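Keeping a Basement or Back Room Safer From Fire

Most house fires that start below the ground floor start near something ordinary: a dryer, a water heater, an old extension cord, a pile of cartons. The tips on this page come from readers and from two people who have spent a long time looking at burned rooms. Ruth Echeverri inspected homes and small shops in Ekville for 14 years. Manikandan Namboodiri repairs appliances and has a shop on the same street.

None of it takes special tools. Most of it can be done in an afternoon, and April is a good month for it, when the furnace is going off for the season and the basement is getting cleaned anyway.

Clear the stairs first

Before anything else, take everything off the stairs. Shoes, paper towels, the bag of things going to the thrift store, the paint can that was going back down. The stairs are the way out, and in a basement they may be the only way out. If the door at the top sticks, plane it or rehang it. If it has a lock that needs a key from the inside, change the lock.

Check the light over the stairs too. Put in a fresh bulb and make sure there is a switch at both ends. A plug-in night light with a battery backup does a good job if the power goes.

Lint

Clean the lint screen after every load. Everybody knows this one and plenty of people skip it. The part that gets missed is the duct behind the dryer. Pull the dryer out twice a year, unplug it, take the duct off and run a long brush through it. For a gas dryer, shut off the gas valve before you move the machine, and have someone qualified look at the connector if it is stiff, kinked or old.

Replace white plastic or thin foil duct with rigid metal. Use foil tape or clamps at the joints. Screws that stick through into the duct catch lint, and cloth duct tape dries out and falls off.

Go outside while the dryer is running and look at the vent flap. It should open and stay open. If it barely moves, the duct is clogged or too long, or a bird has been in it.

Namboodiri says the complaint he hears before a dryer fire is always that clothes have been taking two cycles to dry. If yours are, stop using it until you find out why.

Around the furnace and water heater

Keep three feet clear on all sides. Put tape on the floor if other people in the house use the space, and redo the tape when it wears off. Cardboard, laundry baskets, brooms and Christmas decorations all drift toward the water heater over a winter.

Do not store gasoline in the basement at all, not even in an approved can. The vapor is heavier than air, runs along the floor and can reach a pilot light on the other side of the room. The same goes for lacquer thinner and contact cement. These belong in a shed or a detached garage.

Change the furnace filter on schedule and write the month on the cardboard edge of the new one with a marker.

Oily rags

Rags used with linseed oil, Danish oil or oil-based stain can heat up and catch fire with no spark anywhere near them. A balled-up rag in a trash can is the usual way it happens, often hours after the work is finished.

Lay the rags flat outdoors in a single layer, on gravel or over a metal rail, away from the house. Leave them until they are completely stiff. After that, follow what your town says about putting them out. If you can't lay them out, put them in a metal can with a tight lid, cover them with water and keep the can outside.

Thodoris Kourkoulas of Arkau wrote in to say that he keeps an old cookie tin full of water next to the bench whenever he is finishing a table, and drops each rag in as he is done with it. An empty paint can works as well.

Cords and power strips

An extension cord is for a job that ends. If a cord has been in the same place since last year, you need an outlet there. Have one put in.

Feel the cord and the plug after the appliance has been on for half an hour. Warm is a warning. Hot means unplug it now. Throw out any cord with a cracked jacket, a loose blade or a brown mark near the plug, and cut the plug off before you throw it away so that it doesn't get rescued by the next person.

Plug these straight into the wall and never into a power strip:

Space heaters
Dehumidifiers
Freezers and refrigerators
Window air conditioners
Air compressors

Don't run cords under rugs or through a doorway where the door closes on them. Don't staple them to joists.

Dehumidifiers deserve a word of their own. They run for months without being looked at, and a number of models have been recalled over the years. Look up the model number, and clean the filter when you empty the bucket.

Batteries and chargers

Charge tool batteries, scooters and bikes where you can see them, on a hard surface, and only with the charger they came with. Don't charge them on the stairs or beside the door you would leave by. Take them off when they are full.

A battery that is swollen, leaking, hissing or hot when it is sitting idle has to leave the house. Set it outdoors away from anything that burns and call your local waste office about where to bring it. It does not go in the household trash.

Loose nine-volt batteries in a drawer can short against a key or a paper clip. Put a piece of tape over the terminals.

Storing cartons

Ruth Echeverri's rule for a stockroom works in a house too. Keep boxes off the floor, off the wall and well down from the ceiling. Off the floor is for leaks. Off the wall lets you see the outlets. Down from the ceiling keeps them away from light bulbs, and if you have sprinklers, it lets the water spread. Leave at least 18 inches under a sprinkler head.

Leave an aisle wide enough to walk straight through with your arms at your sides. If you have to turn sideways, move something.

Break down empty boxes the day they come. Duván Lozano, who ran the back room at Stastis before he retired, kept a box knife on a string by the door and would not let a carton past it unless it was full. At home, a hook and a knife with a retractable blade will do.

Foam cushions, plastic toys and mattresses burn fast and make a great deal of black smoke. Store them apart from the furnace and the electrical panel, and keep the space in front of the panel open – 30 inches wide and three feet deep.

Smoke alarms

You want one on every level, one in every bedroom and one outside the sleeping area. In the basement, put it on the ceiling near the bottom of the stairs. Linked alarms are worth the extra money. An alarm that sounds only in the basement may not wake anybody on the second floor with the door shut.

Press the test button once a month. Look at the back for the date of manufacture, and replace the whole alarm at 10 years even if it still beeps when you test it. Vacuum the vents with the brush attachment when you do the rest of the room.

If you burn gas, oil or wood, you need carbon monoxide alarms too.

Extinguishers

Buy one marked ABC and mount it near the way out, so that you are heading toward the door when you reach for it. One at the back of the workshop is in the wrong place.

Check that the needle is in the green and that the pin is there. Read the label once while nothing is burning. Pull the pin, aim low at the base of the fire, squeeze the handle and sweep from side to side. A small home unit is empty in seconds.

Only try it if the fire is no bigger than a wastebasket, everyone else is leaving, someone is calling 911 and your back is to the exit. If any one of those isn't true, go. Close the door behind you as you leave. A closed door holds back heat and smoke longer than most people expect – a plain hollow one included.

If you have had a fire

Don't go back in until the fire department says you can. Don't turn the power or gas back on yourself. Take pictures before you move anything, and write down who you spoke to and when.

Throw away food, medicine and makeup that was exposed to heat or smoke, canned goods too. Don't wipe soot off a painted wall with a wet rag, which drives it in. Use a dry chemical sponge, working from the top down, and turn to a fresh side often. Wear gloves and a proper mask for this.

A reader's note on drains

Yhon Ospina asks whether a floor drain matters. It does, after the fire more than before. Water from hoses goes to the lowest room. Lift the grate, clear out the hair and grit, and pour a bucket of water through to see that it runs. Do this when you do the dryer duct and you won't forget either one.

Related tips

Getting smoke smell out of curtains
How to label a breaker panel
Shelving for a damp basement
What to keep in a metal cabinet
Cleaning a chimney cap from the ground

This site uses cookies to remember your settings and count visits. By continuing to read, you accept our use of cookies. Accept | Change settings 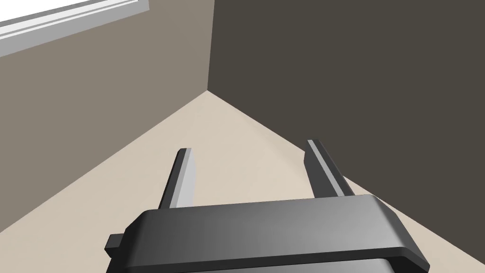
Vol. 14, No. 2 – Page 77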